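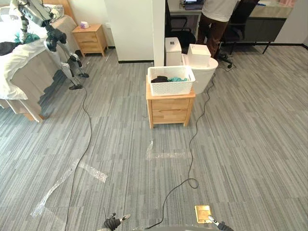 *Basket on the spare nightstand, a couple of things still on the bed.*

# How I get laundry off the bed and into the washer (without it living on the bed for four days)

I used to be a floor person. Clothes came off, clothes went on the floor, and on laundry day I'd bend down about a million times. Then I graduated to being a bed person, which felt like progress until it was 11 p.m. and I had to move a mountain of shirts before I could lie down. What finally worked for me is embarrassingly simple: one basket, one small piece of furniture at the right height, and a washer door that's already open when I get there.

I've been doing it this way since we set up the Nzioka place, and I've had enough questions about it that I'm writing the whole thing out. It's mostly for people with a bedroom and a washer on the same floor, but there's a bit at the end for stairs.

## What you need

- A plastic laundry basket. Mine's white. Any color, but get one with smooth sides, as wicker eats knitwear.
- A nightstand, stool or low table you can park out in the open.
- A front-loading washer (top-loader people, skip the door stuff and you'll be fine)
- A tissue or an old rag
- Whatever detergent you already use

That's the list! I did try a rolling hamper from Gastis for a while and I wanted to love it, but the wheels hated carpet and I ended up carrying the thing anyway.

## Step 1: Pull a nightstand out into the room

Our bedroom has two matching wooden nightstands, the two-drawer kind. One stays against the wall next to the bed with the tissue box on it. The other one comes out to the middle of the floor, and the basket goes on top.

It feels weird the first time, having a nightstand just standing there in open carpet. Do it anyway. The point is that you can walk all the way around it, so you can toss things in from the bed side and grab the basket from the other side on your way out. And the basket's up off the floor, so your back gets a break.

Before you put anything on it, wiggle it. If it rocks, turn it a little until it settles, or stick a folded piece of cardboard under one leg. Check that the basket sits squarely on the top too. If it hangs way over on one side, it WILL go over the moment you drop a pair of jeans in. Ask me how I know.

## Step 2: Clear the bed, top down

Start at the pillow end and work toward your feet. Anything dark is easy to spot if you have white bedding like we do, and that's half the reason I keep buying white sheets. (The other half is that they were on sale at Rultis.)

Three spots to check every time:

1. In the folds where the bedding hangs down the side. Socks love it in there.
2. Behind the skirt, if you've got a bed skirt. Just lift it and look.
3. Between the mattress and the headboard.

Drop things in the basket one at a time. I know scooping up an armful is faster, but one at a time is how you catch the pocket stuff. Pens, receipts, that one lip balm. I once washed a lip balm with a full load of towels and I'd like to never talk about it again.

While you're at it, turn things right side out, or inside out if they're dark or have a print. Close zippers. Unroll sleeves. It takes a couple of extra minutes and saves you fighting with a wet sweatshirt later.

## Step 3: Split it, but only if you have to

I'm not a six-pile person. I do two: stuff that might bleed color, and everything else. If you've got something bright and new, like a teal anything, wash it with the darks the first few times. After that I let it mix.

If both piles are small, I'll put the darks in the basket and leave the lights for another day. Don't balance a second pile on top of the first "just to carry it over." It'll be one pile by the time you get to the washer.

## Step 4: Open the washer BEFORE you carry anything

This is the step that changed my life a little. Walk over empty-handed and swing the door open all the way. 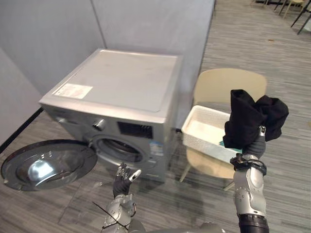
*5 min read*

Our washer sits in a corner between two gray partition walls, and the door opens to the left. That matters more than I thought it would! If your door swings left, come in with the basket from the right, so you're not leaning over that big glass bowl the whole time. If yours swings right, flip it. And if the door can't open fully because of a wall or a shelf, scoot the machine over before you do anything else (with a helper, and unplugged, please).

While the door's open and your hands are free:

- Run your fingers around the rubber gasket. Hair ties hide in the bottom part of it.
- Wipe the gasket with the rag, and get into the fold.
- Look inside the drum for a leftover sock. There's one more often than you'd think.
- Wipe down the inside of the glass if it feels slimy or linty.

I also like to keep the top of the machine clear. A flat top is so tempting as a shelf, but things walk around up there during the spin cycle and then you're fishing a detergent cap out from behind the washer.

## Step 5: Carry and load

Now go get the basket. Two hands, and keep it low enough to see over.

Set it on the floor right in front of the drum, next to the open door and not under it. Kneel if that's comfortable. Put the big items in first, loosely, then fill in with the small ones. I stop when I can still fit my hand, flat, between the clothes and the top of the drum. Packed tighter than that, nothing gets properly clean and you'll be doing it twice.

Tuck in any sleeves or straps hanging over the rim, then push the door shut until it clicks. If it won't latch, don't lean on it. Open it back up and look for fabric caught in the gasket. It's always a sleeve.

Add detergent, pick your cycle, turn the knob, go have a coffee.

## Step 6: Put the room back

The basket goes back to the bedroom empty and the nightstand goes back by the wall. Or it doesn't, if you've got a second load. Mine has stayed out for a whole weekend before and the world kept turning.

## If you have stairs

Same idea, but leave the basket on its stand and move the clothes in a tote with a shoulder strap, so you've got one hand for the railing. I used a Balel canvas one in our old apartment and it held a full load fine.

Updated 28 July 2022: added the stairs part, and fixed the gasket step, where I'd left out the rag.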